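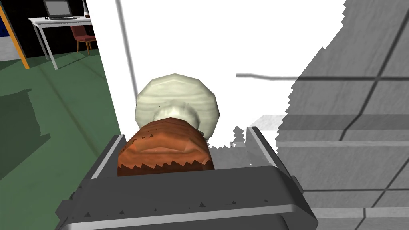
The Door Problem

By Edin Vidmar
June 10, 2020

The workshop in Pladivora is a former tire store with one good window and a lathe I was told not to lean on. I went because Vesna Yordanov had written to the magazine claiming that her group would have a homemade robot opening doors in ordinary houses by August. I have been getting letters like that for years. The robot is usually in pieces when I arrive.

Wusance, as they call it, was in pieces when I arrived. One arm lay on a towel. The other was bolted to a test stand with its wrist removed, and a shoebox of bearings sat next to it with "OLD, DO NOT USE" written on the lid. Vesna took two bearings out of the box while we talked.

The part that works, she said, was on the computer.

For the past winter the group has been building the robot twice: once in aluminum and printed plastic, and once inside a simulator that Vasilis Matić put together and named Won. The simulated version has both arms, a white body with black parts at the shoulders, and a house to stand in. There is a marble floor, a wall textured like cobblestones and a room beyond with a white desk. The decorating is nobody's idea of restful. Vasilis took whatever textures he could find and moved on to the hinges.
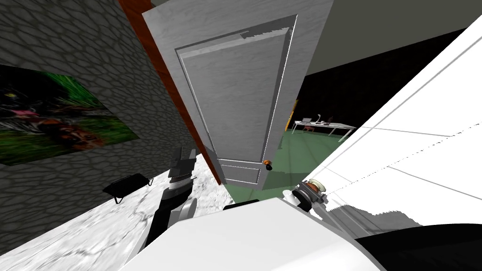 I asked him why a robot meant for real houses should spend its time in a fake one. He said a broken finger in Won costs nothing, and a broken finger on the bench costs them a weekend and whatever is left in the jar. They have spent $600 on motors so far. One burned out while holding a coffee can, and it still smells if you get close.

That is a fair answer, and I would be happier with it if I hadn't heard it before. Simulated doors don't swell in wet weather. Nobody has painted over their latches. The knob is exactly where the software says it is, and the software has never had to look for it with afternoon sun in the lens. My own bathroom door needs a hip as well as a hand, and I have yet to meet a simulator with my bathroom door in it.

Vasilis agreed with most of this, which was annoying. He can change the friction and the weight of a door, and he does, but he's guessing at the values. He went home one evening and hung a luggage scale on his kitchen door to get a starting figure. It was his only measurement.

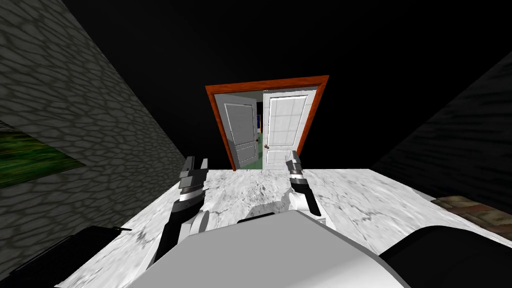

What the numbers say

The group's best batch was 1,000 attempts at a single door, left running overnight. The robot got it open in 715 of them. Vesna has that figure written on the whiteboard inside a box drawn in red marker.

I asked what counted as open. There was a pause. The rule, when Vasilis found it in the code, was that the door had to swing 15 degrees. That would let a cat through. It would not let Wusance through, whose shoulders are wider than its builders meant them to be after a bracket had to be redesigned.

To their credit, they didn't argue. Selma Kelmendi, who machines most of the metal parts and has little patience for the whiteboard, had apparently raised the same point a month earlier. She also wanted to know how many of the openings involved gripping the knob, and how many were a finger catching an edge and dragging. No one had sorted them. I think it's the most useful question anybody has asked about this project, and I'd have put it in the red box.

The grippers are simple: two flat fingers that close toward each other. A round knob is a rotten thing to hold with two flat fingers. People manage it with a palm and a lot of skin. Selma has tried gluing strips of bicycle inner tube to the real pair, and they hold a broom handle nicely. She took me over to the scrap door they keep by the sink and had me turn its knob with a pair of pliers wrapped in rubber. I slipped twice. 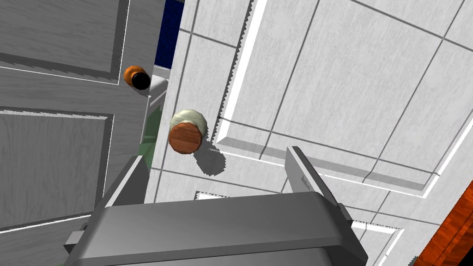
August, then?

Vesna is sticking to her date. Her plan is to get one arm working on the scrap door first, then move the stand to the hallway, then worry about the second arm and the wheels. Selma would like to replace every knob with a lever and call the job finished. Vasilis wants to widen the test to a full swing and run the batch again, and he expects the number to fall hard.

I liked all three of them, and I don't believe the date. I would believe a single real door, opened by one bolted-down arm, with someone standing by to switch it off. They have promised to call me when that happens. Before I left, Vesna asked if I could get the door on my way out, as she had a bearing in each hand. It sticks at the bottom, and you have to lift.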